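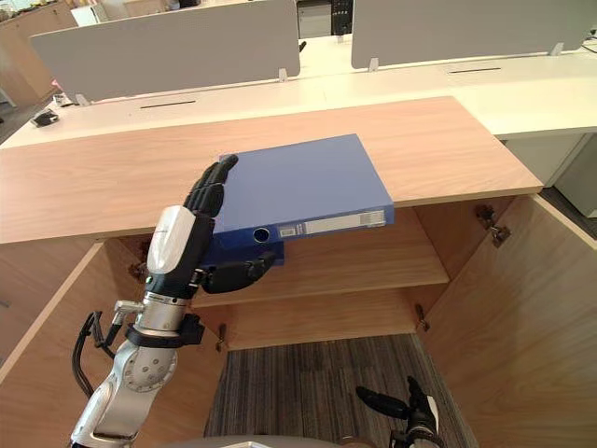
Blue binder, low cabinet.

2 min read

September, 14:00. Humidity log, paper store at Nutcombe.

Went through the logger download for the Keane boxes. 2,375 readings, two gaps, both short and both at battery changes. RH sat between 46 and 51 per cent for most of the run, then climbed after the heating was turned down for the warmer spell. Peak was 58. Not alarming for rag paper, but the coated stock in the lower boxes will block if it stays up there.

Checked the Weta logger against the salt jar (saturated sodium chloride, sealed overnight, should settle near 75). It read two points high. Offset now entered in the spreadsheet, so anything before this entry needs correcting by hand. I have not gone back and done it. Whoever picks up the older sheets, subtract two and mark the column in pencil.
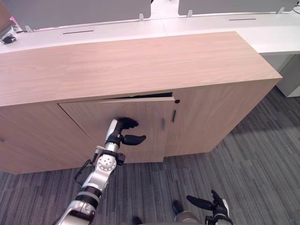
Silica gel: reconditioned one tray at 110 degrees until the weight stopped dropping. The second tray is still pink at the corners and needs another go. Do not put it back with the photographs in the meantime.

Scanning is on hold. The Atitz cradle leaves a faint line down the gutter on anything thicker than a school exercise book. Tried a thinner foam wedge on the left – better, still visible at 400 dpi. Will try grey felt next and keep the lamp angle at 33 degrees so the tests can be compared.

To do: order indicator cards, relabel the Keane boxes in pencil, find out who has the good micro-spatula.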